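This site uses cookies to remember your settings. Accept / Read more

Bellamy bench notebook
Monday, afternoon

Continued from the last entry. The question was if the fruit should live in the basket or on the wire shelf, and which of them we write in the instruction for the play kitchen. Fitzgerald wants one answer before the end of May, so the Billdale set can go to the school with a printed sheet.

I washed the table with the mild soap first. The old marks do not come off. I tried also the white eraser sponge, a bit better near the front, but I stopped because the surface became dull in that place. Please do not use the sponge again before I asked Roscoe about it.

The shelf stays at the back against the wall. We tried it on the side of the table before lunch and it was in the way for the left hand. With the board in the bottom it stands quiet. Without the board the small fruits do not stay upright and the cherries go into the corner, where a child must put the whole arm inside to take them.

The yellow basket I measured from inside, 41 mm from the floor to the top of the wall at the lowest point. It is less than what is written on the Dotari sheet (47 mm). Maybe they measured from outside, with the bottom included. I will write to them. For us it means that the pear looks out over the rim but does not fall.
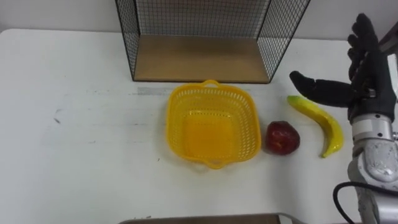 Page last changed: Monday, 16:20, by Jalen Gallagher

The basket is in the middle now, in front of the shelf, and the apple and the banana lie to the right of it directly on the table. I want to keep this as the start layout. The hand comes from the front, takes a fruit, and has only a short way to the basket. When I had the fruit on the left, Booker reached over the basket each time and pushed it with his sleeve.

Order which I tried:
- apple first, then banana: good, the banana finds place along the wall of the basket
- banana first, then apple: the apple sits on top of the banana and rolls at the first movement
- both together in one hand: possible for an adult, I do not think for a small child

I repeated each one 3 times. Not many, but the result was the same.

The loop handles are small. I can put one finger through, two with difficulty. If the full basket must go up on the shelf, it is better to hold it under the floor with both hands. I would write this in the sheet in one sentence and without drawing.

Still open:
- ask Nullgate if the same basket exists in another colour. The banana in a yellow basket is not easy to find for everybody, Ezekiel had also this remark.
- felt under the shelf, yes or no
- who has the second board? It was in the drawer on Friday

Tomorrow I continue with the vegetables.

Comments (3)

Roscoe Park
Sponge is fine on the legs, not on the top. I have a cream for the dull place, left cupboard, the 2nd tin.

Booker Thibodeaux
It was a wide sleeve. But I agree with fruit on the right. For left-handed children we should try the mirror of it before printing.

Ezekiel Park
Second board is with me, I was cutting the corners. You get it back in the morning.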